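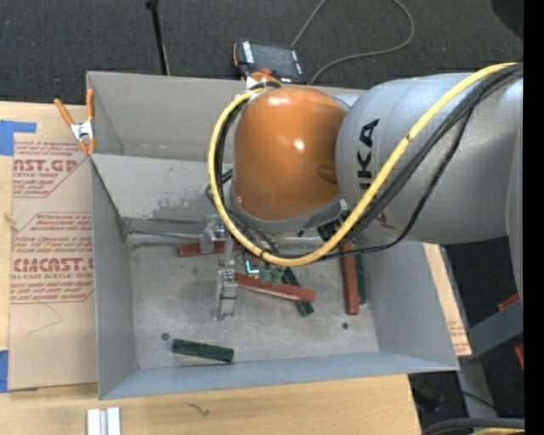 Yellow cable over the gray bin, March

Slept badly again and blamed the magnesium, which is unfair because I only started it to sleep better. 13 nights in and I feel exactly the same, except poorer and with a chalky taste in my mouth at bedtime. Saqib Farooqui swears by the stuff. Saqib also swore by the copper bracelet and the mouth tape, so I don't know why I keep listening.

He sent me a link at lunch to the Dasik sleep ring, which is supposed to tell you how long you spent in each kind of sleep. I read the whole page. There's a study on it, or they call it a study. It had 24 people in it, and it lasted less than a month, and as far as I can tell the people were asked whether they felt more rested. Of course they said yes. Somebody had just given them a free ring. I'd say I felt rested too.

What bothers me more is the score. You wake up feeling fine, look at your phone, and get told you're at 61 and should take it easy. I know myself. I'd be tired by nine in the morning out of pure obedience. When I had the old Cletel wristband I spent a week convinced I was sick, and then found the band had been sliding around on my arm all night and reading nothing much. I wore it another two months anyway. It's in the kitchen drawer with the dead batteries.

The ring costs 177 dollars and then there's a monthly fee after the trial, in small gray type near the bottom. I wrote back to Saqib asking what he'd learned from his. He said he'd learned he sleeps worse after drinking. I could have told him that for half the price.

Went for a walk out past Drurkstead after work to clear my head. Cold wind, mud all along the fence, two geese making a terrible racket. Thought about how my grandmother slept. She went to bed at ten with the window open and got up at five-thirty and never once discussed it. Then again she also napped in her chair every afternoon and denied it to everyone, so who knows what her score would have been.

Tried reading before bed instead of looking at my phone. The Sethi book everyone at work was passing around says eight hours is a must, then forty pages later says it varies. I'd like my evening back. I did like the part about keeping the bedroom cool, mostly because I was already doing it.

No magnesium tonight. I'm going to leave the bottle on the shelf for a week and see whether I notice any difference. I expect I won't, and I expect Saqib will say a week isn't long enough.

Window's open. 10:40 and still wide awake. Need to call the dentist tomorrow.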